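Grip force creeping up mid-task on soft items

brusero_5
Posted 1/13/18

Two-arm bench setup, Brusero controller, Evgate firmware. Task is moving steamed buns between a steamer basket and a plate. The right gripper starts out gentle, then somewhere into the session the closing force climbs until it dents the bun. On the worst run it went straight through and kept squeezing. No fault raised, nothing in the log. The vendor's answer was "recalibrate", so I have, twice. Colour me unconvinced.
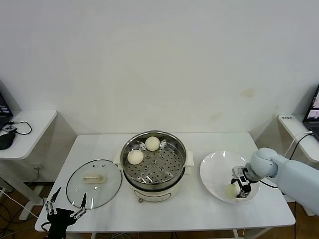

Left arm runs the same firmware and has been fine since September. I've got 188 logged cycles on the right one and the drift shows up in 5 of them, never at the same point.

grevetti
Steam. You've got a gripper working over a pot of boiling water and you're wondering why a force reading wanders? Move the steamer and try again.

brusero_5
Tried that with cold buns and the pot off. Still did it on the second day.

offcut
Once? With a fault that turns up 5 times in 188, one cold day proves bugger all either way. I wouldn't rule steam in or out on that.

Grigaitė
I'd look at the wrist cable before blaming firmware. If it gets tugged when the arm reaches, you can get rubbish on the signal line and the controller will happily believe it.

grevetti
A bad cable gives you spikes, not a slow climb.

Grigaitė
Depends on the filtering. Evgate smooths everything to death.

offcut
What bothers me is that it kept squeezing. Whatever the cause, there should be a hard limit. Today it's a bun, next time it's your finger.

brusero_5
There is a limit. It's set to 3000 in the config and the manual doesn't give units. Support haven't told me either.

offcut
Then you haven't got a limit. Keep your hands out of it and the e-stop close.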